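The Second Keeper 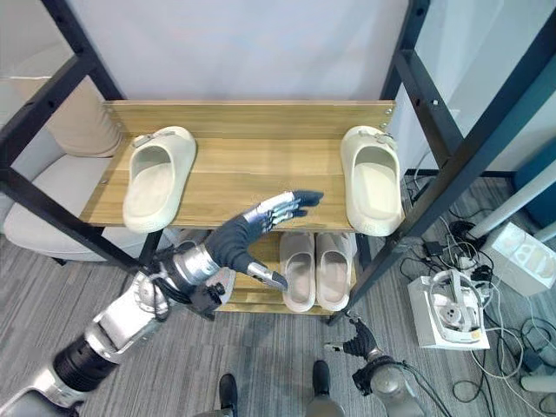
Ross Paterson had been the second goalkeeper at Tivwood for two seasons and had played in one competitive match, a cup game in March that was already lost when he came on. He trained every day. He took the shots the strikers wanted to take after practice, and when they were done he collected the balls.

The first keeper was called Nông. He was taller and younger, and he had a contract with a boot company. On the morning of the playoff against Flinen he tried to get out of a chair in the hotel dining room and couldn't straighten his back. The physio worked on him for an hour. Then Lụa La, who coached the goalkeepers, came down the hall and knocked on Ross's door.

"You're in," she said.

"Is he bad?"

"He can't put his socks on."

Ross said all right. She stood there a moment longer, as if there was a speech she was supposed to give, and then she handed him a folded sheet of paper with the Flinen penalty takers on it and went to find the manager.

He called his wife and she didn't pick up. He called his father, who did, and who asked whether the game was going to be on television. Ross said he thought so. His father said he would have to find out how to get the channel.

The stadium in Flinen was next to the Presteck plant, and when the wind came from that side the whole place smelled of warm glue. The visitors' locker room had a low ceiling and one working shower. Ross taped his fingers the way he always did, starting with the left hand. The captain came by and slapped him on the shoulder and told him to talk. That was the main thing, the captain said. Just keep talking.

He talked. In the first twenty minutes he had nothing else to do. He yelled at the center backs to step up and they stepped up. He yelled at them to drop and they dropped, although he suspected they would have dropped anyway. The first ball he touched was a back pass, which he kicked too hard and put into the stands.

Flinen scored after 30 minutes from a corner. Ross came for it and got caught behind one of his own players. He lay on the grass with his cheek down and listened to the noise. When he got up Lụa was standing by the bench with her palms turned toward the ground, moving them slowly up and down. He nodded at her.

At halftime the manager spoke only to the midfielders. Ross drank some water and ate half a banana. Nông was sitting in the corner on a plastic chair, very upright, in the team jacket. He had come in a taxi by himself.

"Number 12 cuts in every time," Nông said. "He wants you to go early."

"It's on the sheet."

"I know it's on the sheet."

Tivwood tied it late on, with a shot that hit a defender's hip. Ross was too far away to see it properly. He saw the arms go up and he put his own arms up.

In the last minute of stoppage time number 12 got the ball on the left, went past the fullback, and cut in. Ross waited. It was hard to wait. His legs wanted to go and he kept them where they were, and the shot came low to his right and he got his wrist to it. It rolled along the line and one of the center backs kicked it out of the stadium.

Extra time went by without much in it, and then there were penalties. He saved 2 of them. The second was the last kick. He guessed the wrong way and it hit his trailing foot.

They piled on top of him. Somebody's knee was in his ribs, and he could smell the glue again, and the grass. When they let him up he looked for his gloves and found he was still wearing them.

On the bus Lụa sat across the aisle with the sheet of paper on her lap, writing on it with a short pencil.

"The corner," she said. "You have to come earlier."

"Yeah."

"Or stay."

His phone buzzed. It was his father, who had gotten the channel working in time for the penalties and wanted to know what the score had been before that.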